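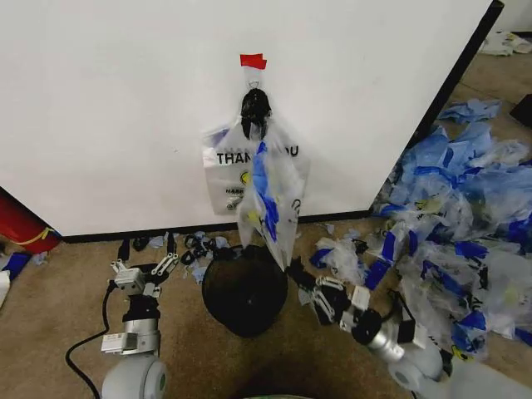
bags on the clip, basket under it, the rest of them in the heap

Plastic bag pile is out of control, how do you store these??

Posted by Kemero in Home & Cleaning, 1,104 views

ok so quick one, I'm typing this on lunch. We have way too many plastic grocery bags. Used to be a drawer, then a bag of bags, now it's a heap on the carpet against the wall. Clear ones, white ones, a ton of blue ones. My current "system" is a little wire hook held on with red tape and a black clip on that, and the bags hang off the clip over a round mesh waste basket. The thank you bag with the smiley is up there now with a crumpled one over it.

Problems:
Clip is a pain to open with one hand. Tape worries me, I don't want to wreck the wall panel (rental). And I never know what to keep. There's also little black and light blue plastic scraps all along the baseboard that I keep meaning to vacuum, can those go in with the bags for recycling or no?

Don't want to buy a big organizer thing. Budget is like nothing. Would like this sorted before January when we have people staying. Thanks

Nenditz
4 people found this helpful

Get rid of most of them first. You don't need 200 bags. Seriously nobody does. Pick a number that fits in ONE bag and that's your limit, when it's full the rest go out.

What I do:
Dump the heap, pull out anything ripped or sticky. Trash or recycling, depends on your area.
Check the bottoms for holes, hold them up to a window.
Flatten, squeeze the air out, fold in thirds the long way, then roll from the closed end. Tuck the handles in. Takes 2 minutes to get the hang of it.
Stand the rolls up in the basket. You already have the basket! A mesh one is fine for this, you can see when its getting full.

Then you don't need the clip at all, except maybe for one bag in use.

On the scraps, no, don't mix them in. Store drop-off bins usually want clean dry bags and film, not little hard bits. Sweep them up BEFORE you vacuum, curly pieces can jam the roller. Ask me how I know.

About the tape: warm it with a hair dryer on low and peel slow, straight back along the wall not out toward you. If it leaves gunk, a little dish soap and warm water, then rub with a soft cloth. Try a spot down low first. After that use one of those removable stick-on hooks, let it sit an hour before you hang anyting.

Indness

just use an empty tissue box, stuff them in the top and pull out one at a time. works for me

Omerović
2 people found this helpful

Agree with the folding but I'd never keep it up, I'm lazy. I sort by size and that's it. Small ones for the bathroom trash, big ones for donations and wet shoes. Keep a few flat in the bottom of the waste basket under the liner so the next one is right there when you empty it.

Also if little kids are in the group staying over, get the pile off the floor and somewhere high with a door. Closet shelf or whatever.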